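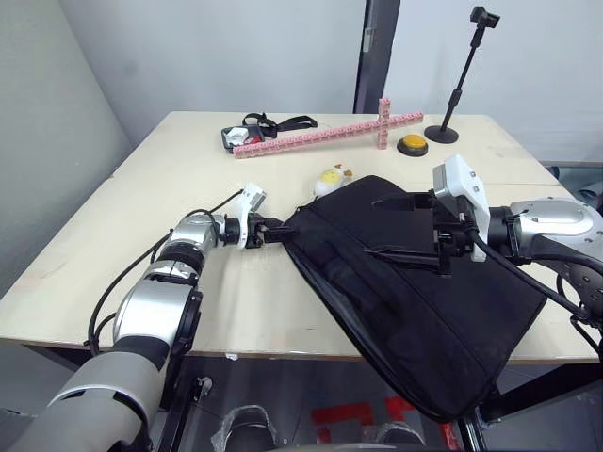 10 October 2021

I have finally started on the bags! I've been saying since June that I would go through every tote, sack and backpack in this place, and this morning I got up, made coffee, pulled the whole heap out of the hall closet and did it. Well, did most of it. It is now past nine at night and I'm sitting on the floor writing this with my back against the radiator, very happy and a bit dusty.

The heap was worse than I thought. There is a thing that happens in that closet where a bag goes in with one small item inside and then gets another bag put into it, and then the two of them go into a third. I kept unpacking bags to find bags. I started making piles on the rug (keep, mend, give away) and by ten o'clock there was no rug.

Things I found inside, so I remember:

- the bicycle pump, which I bought a second one of in spring
- one gray wool glove, the left
- a paperback with the library stamp still in it, so I'll have to go and face the music about that
- the warranty card for the old Honda, folded into eighths
- a spoon
- enough cough drops to get a choir through winter
- 8 dollars in coins, which I have put straight in the jar

The best thing of the day, though, is the big black one. I'd forgotten how much I like that bag. It is plain matte black cloth, big enough for a comforter, with no logo anywhere, and I bought it the year I moved apartments three times. It was squashed flat at the very bottom, under the Zellar suitcase, and it came out creased in every direction. I shook it out of the window (sorry, downstairs) and a whole little shower of dried lavender came out of it! I must have used it for the winter blankets at some point. It still smells a bit of lavender. I put my whole face in it.

I decided right then that this would be the laundry bag from now on, and that the awful nylon one with the broken cord could go. The nylon one has cut into my fingers on those stairs every week for years and I have put up with it for no reason at all. I emptied it, rolled it up and put it by the front door before I could change my mind.

Then I got completely sidetracked by folding. I wanted to find a good way to fold a big soft bag so that it stays folded, and I've never had one. My usual way is to scrunch it and shove it on a shelf and close the door fast. So I tried things. Lying it flat and folding it in thirds the long way works pretty well if you get the air out first, and you get the air out by starting at the closed end and smoothing up toward the opening. I'd been doing it from the opening down my entire life, which just blows it up like a pillow. Such a small thing and I was so pleased! After the thirds you roll it, fairly tight, and tuck the roll into its own top edge. It came out the size of a loaf of bread. I unrolled it and did it again just to see it come out the same, and it did.

The one trick is that it needs a big flat surface. On the bed it sinks in the middle and the folds go crooked. On the floor my knees complain. A table is by far the best, with the bottom half of the bag hanging off the front while you get the top part straight, and then you draw the rest up after it. The weight of the hanging part even pulls some of the wrinkles out for you. I must have done that bag five times before I moved on to the others.

After lunch (the last of the lentil soup, with too much lemon, perfect) I did the totes. I have so many totes. I don't know how a person ends up with this many when she only has two shoulders. I kept the striped canvas one, the blue one with the long handles, the one from the Girkeo garden store that has a real pocket in it, and the tiny one that is only good for a lunch but is so cute I can't part with it. The rest are washed and on the rack. If they come out nice they go to the food pantry, where they're always asking for sturdy ones, and I'm going to walk them over myself so that they don't live in the hall until next year.

The mending pile turned out smaller than I feared. The green backpack has a zipper that jumps its track, and I fixed that with the pencil trick, rubbing the lead up and down the teeth until it ran smooth. I did it while listening to the radio and it took the length of one song. ONE SONG. I haven't used that backpack in two winters. The beach bag needs a patch at the corner where the sand wore it through, and I've cut the patch from the leg of my old painting jeans and pinned it, but the light was going by then and I didn't want to sew dark thread in the dark. Tomorrow.

I also ran a line of stitching along the seam of the canvas one where it had started to come apart near the handle. I did it by hand with the waxed thread and it is not straight, it goes up and down like a little mountain range, but I tugged on it hard and it held. I love it. I kind of want to do all of them in red now, as if it was on purpose.

And then the closet itself, empty, for the first time since I moved in! I hadn't seen the back wall in so long that I forgot it was yellow. I vacuumed it, wiped the shelf, wiped it again, and found a hook up inside the door frame that I swear I have never laid eyes on. I hung the umbrella there. The umbrella has been leaning in a corner and falling on people since the day I got it.

How it is laid out now:

**Top shelf:** suitcase, with the travel things inside it. The little lock too, with the key taped to the lid.

**Middle shelf:** the folded bags, standing up in a row in the shoe box so that I can see each one. I wrote on the front of the box in marker. It says BAGS. I'm a genius.

**Hooks:** umbrella, green backpack, the striped canvas for groceries.

**Floor:** nothing!! There is floor!

I keep getting up to look at it. I've opened that door for no reason at all this evening, just to stand there and admire the shoe box.

Money spent on this whole business: none. I did look at one of those hanging organizer things on my phone this morning, from Cereo, with all the compartments, and I had it in the cart before breakfast. I'm so glad I waited. The shoe box does the job and it was already here, full of old birthday candles, which are now in the kitchen drawer with the matches where I might even find them on a birthday.

I did my walk before supper, too, because my back had gone stiff from all the crouching. Up the hill and around by the school. The maples along there are just starting to go at the tips, so bright they look painted, and somebody had a wood stove lit already. I took the tiny tote with me for company and came home with it full of chestnuts (the shiny kind you can't eat). They're in the blue bowl now. I have no plan for them.

Supper was eggs on toast, standing up, and then I ate a pear over the sink that ran all down my sleeve. I put on the blue sweater instead and so the first item in the new laundry bag is a pear-flavored shirt. It looks very small down there at the bottom of all that black cloth.

Still to do, so I can stop thinking about it and go to bed:

- sew the patch on the beach bag while there's daylight
- dry totes off the rack and over to the pantry
- library book, with apology
- find out if the right-hand gray glove is in the coat I lent out or the coat I didn't
- a cord or a ribbon for the top of the black bag, maybe the thick cotton cord left from the curtains. There's plenty of it, and I'd like a big knot at each end
- lavender! There must be a bit left on the balcony plant to cut. I could sew it up in the leftover jeans, two little square pillows, one for the bag and one for the suitcase

I'm quite tempted to start on the linen cupboard next. I opened it just now and a pillowcase fell on my head. So that will be next weekend, with the radio on and a bigger lunch. I want to try the folding-in-thirds thing on the fitted sheets, though I suspect the fitted sheets will win.

Feet are freezing. Going to bed.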